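Moving small turned parts from a divided tray to a perforated tray - how do you keep track of them?

Posted in Workshop and Small Parts, February
By benchstock_6

Print this page | E-mail to a friend
Shares: 4

I keep short runs of small turned parts: round nuts, threaded inserts, spacers and a few short bushings. They are all metal, mostly about the same outside diameter, and easy to confuse once they are mixed. Until now they lived in screw-top jars. I have switched to a shallow blue plastic tray with molded square cells, one part to a cell, and the parts that need washing go over to a perforated stainless tray before they are degreased.

The divided tray works well for storage. The trouble is in the transfer. If I take parts from whichever cell is nearest, I lose the relation between the cell and the batch, and I end up measuring threads again to sort them. The cells are also narrow enough that a nut lying flat is awkward to lift. It rotates against the wall and drops back.

The bench has a light blue mat on it with a clear plastic sheet over the top. I am reluctant to remove the sheet, as it keeps oil off the mat, but it wrinkles near the front edge and a tray set on a wrinkle rocks slightly. 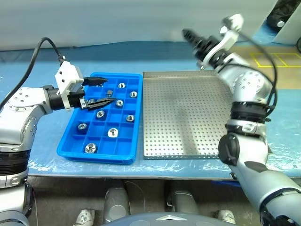
stemis_tooling: The sheet would be the first thing I changed. A tray that rocks will shift parts from one cell to the next if the dividers are low. Tape the sheet at the corners or trim it back to the mat.

The dividers are low, yes. I have not had a part jump a cell yet, but I have found nuts tipped up against a wall. I will try tape.

What I would like to know:

1. Is there a sensible order for emptying a grid like this, so the batch can be reconstructed afterward?

2. Should cylindrical parts be stored upright or on their sides? I have some both ways at present, and the flanged pieces tend to end up on edge. 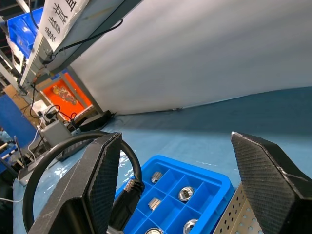 3. Is a perforated tray suitable for washing parts this small, or should I be using a mesh basket?

The solvent is an ordinary water-based degreaser, used warm. Nothing here is plated or painted.

3 replies | 6 people found this useful

Posted by cemberg_lathe, 9:40 a.m.

Taking these in sequence.

Order of emptying. Work from the far end of the tray toward you, one row at a time, left to right within the row. Your hand then never passes over a row that is still full except at the near end, where you can see it. Write the row and column on a card before you start and mark off each cell as it is cleared. A tray of this type with some empty cells is harder to read than a full one, so record the empties too. If you skip them you will later be unable to say whether a cell was empty at the start or emptied by you.

Place the two trays side by side with their long edges parallel and a narrow gap between them. The gap matters. If the trays touch, moving one moves the other. If they are far apart, a dropped part lands on the bench and its position is lost. I set mine with a strip of scrap between them and then take the strip out.

Upright or on the side. Store a cylinder upright if its height is less than its diameter, or close to it. Anything taller should lie down, unless the cell is tight enough to support it. For flanged parts, put the flange face down. On edge they rest on the rim, and the rim is usually the surface you have gone to the trouble of finishing.

Lifting. Grip across the outside diameter, never through the bore. A tool pushed into a threaded hole can mark the first thread, and you will not find out until assembly. Tweezers with long tapered tips are the right shape for narrow cells. Come in at the corners of the cell, where there is the most clearance. 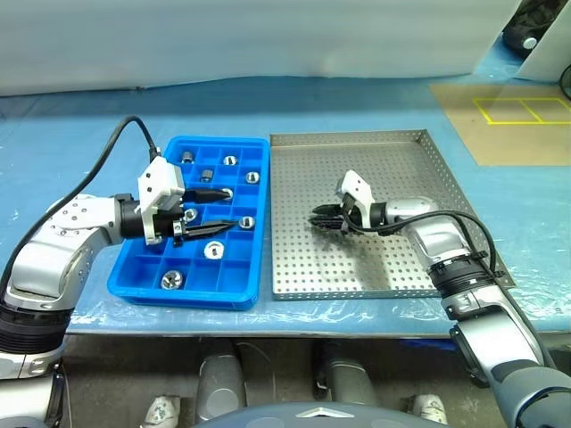

Divided tray and perforated tray set side by side.

Parts go into the perforated tray in the same row order. You have no cells there, so spacing has to do the job. Start at the back wall and leave at least one part's width between pieces. Small round parts will roll if the tray is tilted, so level it before loading and carry it flat. Once it is in the wash you should assume that positions are no longer reliable. If batch identity has to survive the wash, do one batch per load. There is no way around this with an open tray.

Posted by goossens_supply, 1:15 p.m.

Just use jars with labels. I had a divided tray and gave it away. Too slow.

Posted by bomden_finishing, 4:30 p.m.

I would disagree with the jars. Turned parts knock against each other in a jar and the edges suffer. For anything with a machined rim, separate cells are worth the extra time.

On the third point, a perforated tray is fine provided the holes are clearly smaller than the smallest part, measured across its narrowest dimension. Check this with the part itself. A washer or thin spacer that cannot pass through flat may pass through on edge, or wedge halfway, and a wedged part is a nuisance to get out without scratching it. Mesh drains faster, but the wires hold small threads and fine mesh is difficult to clean.

I use a perforated tray with raised sides, also perforated, and it drains well from the corners. The raised sides are worth having. On a flat plate the parts migrate to the edge during the rinse and go over.

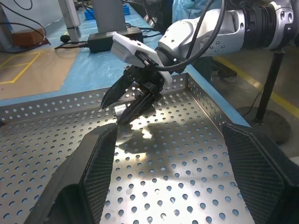
Lighting is the other thing to consider. Bright stainless reflects a lamp straight back at you, and a small gray part near the glare is easy to miss when you unload. Move the lamp to one side, or put a matte sheet under the tray so that the holes show up as an even tone. A light blue mat does this adequately. Then unload from the back wall forward, the same way it was loaded, and compare the total with the card.

Rinse, then dry in the tray with low-pressure air from above. I do not dry below 600 millimeters of nozzle distance with parts this light - they move. Parts with blind holes should be turned over once and dried again.

Keep any power supply and its cables to the back of the bench, well clear of the wet tray.

Posted by benchstock_6, 6:05 p.m.

Thank you. I have taped the sheet and made up a card with a grid on it. One batch per load is slower than I wanted but I can accept it. Two of the spacers are taller than they are wide, so those are now lying down.

Comments: 4 | Print this page | E-mail to a friend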